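一面米白色的墙：和安侬谈刷墙
采访、整理：Kevin Muñoz
2018-11-30

我第一次和Anong Ratanaporn见面的时候，她没有看我，她在看我身后的墙。她把手掌平放在墙上，慢慢地从左边移到右边，然后说：“这里补过。”我在那间办公室工作了很长时间，并不知道那里补过。

安侬（她请我在中文里这样写她的名字）做室内粉刷已经14年。今年她和她的小队完成了Brancombe的内墙，那是一座旧的缝纫厂，现在改成了工作室，出租给做小生意和做手工的人。楼里一共有8个房间，墙面的面积是271平方米。所有的墙都是同一种颜色，一种很浅的米白。我想知道一个人怎么能用这么多时间谈论一种几乎看不出来的颜色，所以请她喝了两次茶。以下是我从两次谈话里整理出来的内容。她说话很快，常常从一个题目跳到另一个题目，我把顺序调整了一点。她说的是英语和泰语，中文是我翻译的，如果有翻得不好的地方，是我的责任。

我先问她为什么不用纯白。

“客户一开始要的就是纯白，”她说，“他们拿了一本杂志给我看。杂志上的房间很漂亮，窗户很大，朝南。我说，你们的窗户朝北，你们用纯白，到了下午墙会发蓝，大家坐在里面会觉得冷，会去开暖气。他们不相信。我就在墙上刷了两块，一块纯白，一块215号，让他们下午四点以后再来看。”

215号是Skimus色卡上的一个编号，她说这个颜色没有什么好听的名字。色卡上有名字的颜色，她反而用得比较少。“名字会影响人。你告诉客户这叫‘燕麦’，他就会看见燕麦。你只说号码，他就只能看墙。”

客户下午来了，看了很久，选了215号。不过故事没有这么简单。第二天早上，其中一位客户又来看了一次，觉得215号在早上的光里太黄。安侬没有和他争论。她把样板又刷大了一倍，请他过一个星期再决定。“一小块颜色旁边是旧墙，旧墙是灰的，当然显得黄。你要给它足够大的地方。”一个星期以后，那位客户没有再提这件事。

我问她，样板应该刷多大。

“至少要像一扇门那么大。很多人刷得像一本书那么大，那个没有用。还有，要刷两遍，要等它完全干。湿的时候都是骗人的，湿的颜色比较深还是比较浅，每种漆都不一样。我见过有人看着湿的墙打电话骂卖漆的店。”

谈到这里她开始说灯。Brancombe原来的灯是工厂留下来的灯管，光很冷。她要求先换灯再选颜色，可是电工的时间排不开，结果她在墙边支了一盏自己带来的灯。她说每一个刷墙的人都应该有一盏自己的灯，而且灯泡不要随便换。她的那盏灯用了很多年，底座上全是漆点，颜色一层一层，像树的年轮一样可以读出她做过哪些房子。

我说，可是我以为刷墙最难的部分是刷。她笑了。

“刷是最快的。你看见我们拿着滚筒的时候，工作差不多已经做完了。”

她给我讲了旧墙的处理。缝纫厂的墙有很多层漆，最里面的一层是绿色的，一直刷到人的肩膀那么高，上面是白色的。绿色的这一部分很硬，也很亮，新漆在上面抓不住。他们先用肥皂水洗，再用清水洗，再等干，再用砂纸轻轻地打磨。打磨的时候如果下面露出粉状的旧层，就要把粉状的那一层刮掉。安侬在这里特别提醒：很老的漆里可能有铅，打磨以前要先检测，不要自己在家里拿砂纸就开始。Brancombe的漆在开工以前送去检测过，可以打磨，但是大家还是戴了口罩，用的是带吸尘的机器。

“灰是最大的敌人，”她说。“你以为擦干净了，晚上它又落下来。我们打磨完以后，当天不刷，关上门，大家回家。早上来再擦一遍，然后才开始。”

补洞也有补洞的讲究。工厂的墙上有很多旧钉子和旧螺丝留下的洞，有的地方以前装过架子，拆的时候连着灰泥一起掉了下来。小的洞，她用轻的补墙膏，一次补好，稍微高出来一点，干了以后磨平。大的洞要分几次，每一次都要等干。我问她如果一次补满会怎么样。

“会裂。也许不是今天裂。你拿了钱，走了，三个月以后裂。”

她用的底漆叫Skuritell，是一种她已经习惯的底漆。她说自己不想给什么牌子做广告，别的底漆也许一样好，但是她知道这一种多长时间干，知道它在冷的房间里会变成什么样子。“我换牌子的话，就要重新认识一个人。”在绿色的旧墙裙上，底漆刷了两遍，其他地方一遍。有一个角落以前漏过水，留下了黄色的水印，那个地方她先用了专门的封闭底漆，不然水印会从新漆里面慢慢地出来，不管你刷几遍都会出来。

我问她怎么知道漏水的问题已经解决了。

“我不知道。这个要问修屋顶的人。我在合同里写清楚了，这个角落如果再黄，不算我的。客户签了字。”她停了一下，又说：“我还是在三月的时候回去看过一次。下了很多天的雨，墙没有事。”

关于滚筒，她有很多话要说，我只能写一部分。米白色的墙最怕的是滚筒的印子，尤其是光从侧面来的时候。她的方法是一个人用小刷子先把边和角勾出来，另一个人马上跟在后面用滚筒，不能等勾的边干了才滚，不然边上会有一圈像相框一样的痕迹。滚筒要蘸够漆。大家都想节省，漆蘸得太少，然后用力压，一压就有线。

“你听声音，”她说。“漆够的时候，声音是湿的，很安静。漆不够的时候，声音像撕胶带。我在隔壁房间就能听见谁的滚筒干了。”

我请她演示一下这个声音，她真的用嘴做了，可是这个我没有办法写出来。

他们从上往下刷，每一列和前面的一列重叠一点，最后一遍轻轻地从上到下走一次，所有的方向都一样。一面墙开始了就要做完，中间不去吃饭。电话也不接。她说有一次她在一面长墙的中间接了电话，是她妹妹，说了五分钟，后来那个地方在下午的光里总是能看见一条竖的影子，她第二天把整面墙重新刷了一遍。客户说看不出来，不用重刷。她说她自己每次进去都会看见。

我想知道她选什么光泽。她说工作室的墙用的是哑光，不过是可以擦洗的那一种。完全没有光泽的漆最好看，能藏住墙面不平的地方，可是手一摸就有印子，用布一擦，擦过的地方又会变亮。做手工的人会靠在墙上，会把桌子推到墙边，会在墙上贴纸。所以她向客户推荐了贵一点的可擦洗漆。客户看了价格，问能不能只在下面的一半用贵的，上面一半用便宜的。

“我说可以，但是你会在墙的中间看见一条线，和以前的绿墙一样。他们就不说话了。”

我个人觉得这个回答有一点严厉，但是她说的时候非常客气。

第二次谈话的时候我们去了Marulanda，是离Brancombe不远的一家小茶馆。她挑了一个背对着墙的位子。我问她是不是故意的，她说是，不然她没有办法专心说话。那里的墙也是浅色的，她只看了一眼就说，刷的人很年轻，力气很大。我不知道她是怎么看出来的，问了，她解释的内容和滚筒的边缘有关系，可是我没有完全明白。

我们谈到租户。我问她，大家搬进去以后，对墙有什么意见。

“第一个搬进来的人马上钉了一颗钉子。”她用手比了一下那颗钉子的长度。“我在收拾工具，钉子就在我旁边进去了。我能说什么呢？那是他的房间。”

她现在给每个新租户留一张纸，上面写着怎么照顾墙。我请她给我看，她从手机里找出来，我在得到她的同意以后抄在这里，文字我稍微改短了：

漆干了不等于漆硬了。刷完以后的两个星期里不要擦洗，不要贴胶带。
有脏的地方，先用干的软布，再用温水。用洗洁精的话，一滴就够。
不要只用力擦一个点，要从脏的地方慢慢向外面擦开。
家具和墙之间留一点距离。
剩下的漆在楼下的储藏柜里，桶上写了房间号。修补以前请把漆搅拌好，用小的滚筒，不要用刷子。

最后一条她特别重视。用刷子修补的地方，纹路和旁边不同，颜色一样也看得出来。还有，不同桶的漆虽然是同一个号码，也可能差一点点。她在开工以前把几桶漆倒在一个大桶里混合，再分回去，这样在同一个房间里就不会有两种米白。她把这个叫做“把兄弟们放在一起洗澡”，我问了两遍，她确实是这样说的。

我问她，刷了这么多年，自己家里的墙是什么颜色。

“客厅是深红色的，”她说，“厨房是我女儿选的黄色。我每天在外面看米白，回家不要再看了。”不过她承认，在她家里有一面墙是浅色的，就是床对面的那一面。她试过别的颜色，睡觉以前总是觉得墙离她太近。

这让我想起她在第一次谈话里说的一件事，我当时没有记下来，后来又请她说了一遍。她说浅色的墙会后退。你站在一个小房间里，如果墙是深色的，你知道墙在什么地方。如果是215号这样的颜色，光线又比较平，你的眼睛找不到停下来的地方，房间的边就不太清楚了。做手工的人喜欢这个。他们拿着一件东西看，后面是干净的，东西的轮廓就很清楚，黑色的东西更加清楚。一个做皮包的租户告诉她，他现在检查线脚的时候不再走到窗户旁边去，只把包举起来对着墙看。

“他说得对。我检查刷毛的时候也是这样做的，”安侬说。“把刷子举起来，对着墙，有一根毛歪了马上能看见。”

我问她有没有不满意的地方。她想了一会儿。有一间房的门框旁边，她觉得灰泥磨得不够，手摸过去还有一点波浪。白天看不见，开灯以后也看不见，只有手知道。她本来想重新做，可是那时候地板的工人已经进来了，有灰，也有脚步，她就没有做。她把这个地方写在自己的本子上了。本子上每一座房子都有一页，写着用了什么漆，哪一面墙朝哪个方向，还有哪里没有做好。我问能不能看一看别的页，她把本子合上了。

关于价钱，她不愿意让我写具体的数字，只说准备工作占了一大半的人工。如果有人报价特别低，她建议问一个问题：你们打磨以后等多久才刷？回答“马上”的人，她不会请。

最后我请她给自己刷墙的人一点建议。她说先从小房间的一面墙开始，最好是沙发后面的那一面。买好一点的滚筒，漆可以买中等的。地上铺布，不要铺报纸，报纸会粘在鞋底上走遍整个房子。把开关的面板拆下来以前要断电，不要只是在面板周围小心地刷，那样一定会刷上去。刷完以后滚筒当天就洗。她说到洗滚筒的时候又说了很久，水要多热，要顺着哪个方向挤，毛要怎么站起来晾，我的茶已经凉了，她的还没有喝。

离开Marulanda以后，我一个人又回Brancombe走了一遍。我学她的样子把手放在墙上，从左边慢慢移到右边。我什么也没有摸出来，大概这就是她要的结果。下午的光是从北边来的，墙没有发蓝，是一种很淡的、暖的白色，我看了一会儿，也说不出它应该叫什么名字，所以在笔记里还是写了215。

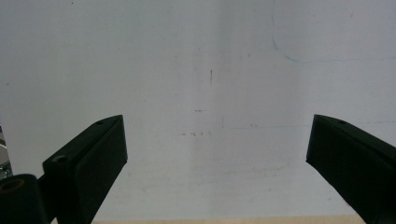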